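About Stoltden

Stoltden makes small wooden storage for kitchens: countertop cabinets, drawer units and dish racks. We started with one drawer unit, built for a rented kitchen that had a single cupboard and no room for another. A neighbor asked for one, then the neighbor's sister, and by the end of that year we had a waiting list and a borrowed bench.

There are 16 of us now. Angus Galbraith runs the workshop and Sheena Imrie looks after design. Ruba Khasawneh handles orders and repairs, and she is the person you will reach if you call in the morning. Rory Crichton does the finishing.

What we make

Our range has 47 pieces. Most of them are meant to sit on a counter or table, so the sizes are small and the backs are finished as neatly as the fronts. The Privard line is drawers and cabinets. The Tetura line is racks, trays and shelves for plates and cups. You can mix the two, and most people do.

Drawers take up the largest part of our time. A drawer that only opens halfway is a place where things get lost, so ours pull well out from the cabinet and you can reach what has rolled to the back. We use metal slides and a metal handle you can hook two fingers behind. Racks are simpler, but the spacing matters. Plates need to stand on edge without falling into one another, and you should be able to take the middle one without lifting the rest.

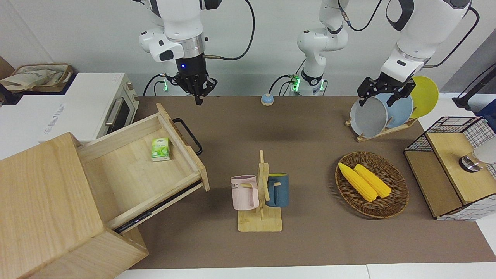 Lachlan Cairns wrote to us in March that he would have liked the rack slots a little wider, because his old stoneware plates are thick at the rim and he can only use every second one. He also said the drawer had become the place where lunch things go, and that his kids now put them away themselves. We have since added a wide-slot rack to the Tetura line.

Letters like that go up on the board by the finishing room. Several of our changes began there — the deeper drawer, the longer handle, the rack with a removable end.

How we work

We build to order and ship over 2,000 pieces a year. Each one is assembled in the workshop, and the drawer is opened and closed by hand before it is packed. If a slide wears out, send us the number on the underside of the cabinet and we will mail you a new pair with the screws. Scratched tops can come back to us for refinishing.

The showroom shares an entrance with the workshop and opens at 10 a.m. Bring a plate or two from home if you want to try them in a rack.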